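# About Orkska

Orkska buys, packs and sells shelled walnuts and walnut oil. We work with 40 family orchards and sell to bakeries, small grocers and a few restaurants. Home customers can order from us too, in bags from one pound up.

The company was started in 2000 by Vasilică Dumitrescu, who had been buying nuts for a candy maker and wanted to deal with growers directly. The first season he rented half of a grain store and sold everything before February. We moved to our own building later and still pack there.

Growers bring in nuts that have been hulled and dried on the farm. We check moisture at the door, and a load that comes in too damp goes back on the dryers before we weigh it. After cracking, the kernels are graded by color and size: light halves, light quarters, amber pieces. The price paid to the grower depends on the grade, and every grower gets a copy of the grading sheet with the payment.

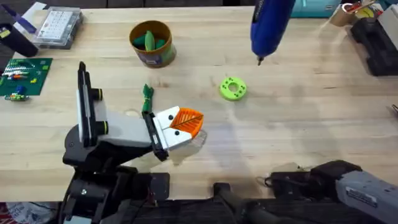

Kernels that are sound but too broken to sell as pieces go to the press. The oil is cold-pressed, left to settle, filtered once and bottled in dark glass. Keep it in the fridge after opening. It is good for dressings and baking but not for frying.

We sell under two names. Hesimo is the retail line, with bags and bottles for home kitchens. Filip is the trade line, packed in 5 kg cartons and named after the first variety we bought in any quantity. The nuts in both come from the same orchards and are graded the same way.

Last season we shipped 3234 cartons to trade customers. Most orders leave the day after they are placed, except during harvest, when it can take longer. Online orders are handled through Flimeo, our shop partner, so that name will appear on your card statement.

The office is open from 8 a.m. to 4 p.m. Growers who would like to supply us should get in touch before the summer and tell us the variety, the number of trees and how the nuts are dried.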